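The cable that only misbehaved on Tuesdays' cousin

3 April 2022

I've been itching to write this one up, partly because it ate most of my week and partly because I learnt more from it than from the previous 10 things that broke!

Quick background for anyone new: our picking arm (we call it Zorkitz, long story, blame Jhonatan) takes odds and ends out of one metal bin and puts them in the one behind. It had been running beautifully since December. Then it started dropping things. Always the same way, too: it would close on something, lift, swing towards the back bin, and halfway over the fingers would go slack. The log said the grip was fine right up to the moment it wasn't there any more.

My first guess was the fingertips. Ours get shiny with use, so I cleaned them, and when that changed nothing I fitted a new pair. Still dropping. Then I blamed the force setting and crept it up bit by bit until Ya-wen Hsiao came over and asked, very politely, whether I was trying to juice something. Fair point. I put it back.

What got me looking in the right place was a boring table. I ran 35 picks from the near side of the bin and 35 from the far side, same objects, same speed. Near side: no drops at all. Far side: 12. I did a little dance. A fault that cares where the arm is standing is a fault you can find!

So, cables. When the wrist turns to reach the far corners, the bundle gets wound up underneath it, and one of the gripper leads was taking all the pull right at its connector. I held the lead between two fingers and bent it gently with the power on and the motors locked (please don't do this with the arm free to move, I'd like you to keep your fingers) and the gripper status light blinked off and on as I wiggled. Lovely.

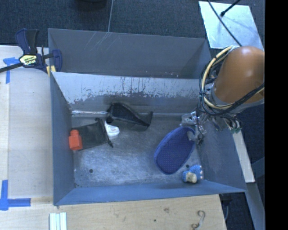
The safety side bothered me more than the drops did. When the gripper lost its signal, the arm had no idea and carried on with the swing at full speed. With soft toys and pouches that's harmless, but Jhonatan Ayala had been planning to try glass jars next. Now a lost signal for more than 600 milliseconds stops the arm where it is, and it won't start again until a person presses the reset.

For the lead itself I made up a new one with more slack, and tied it down a hand's width back from the connector so the tie takes the strain. I've also limited how far the wrist can wind in one direction before it has to unwind. It makes the far corners slightly slower and I don't care one bit.

I reran the same table last night and got no drops from either side. Next job is the same change on the second arm over at Natport, which has the same lead routed the same way and, so far, no complaints.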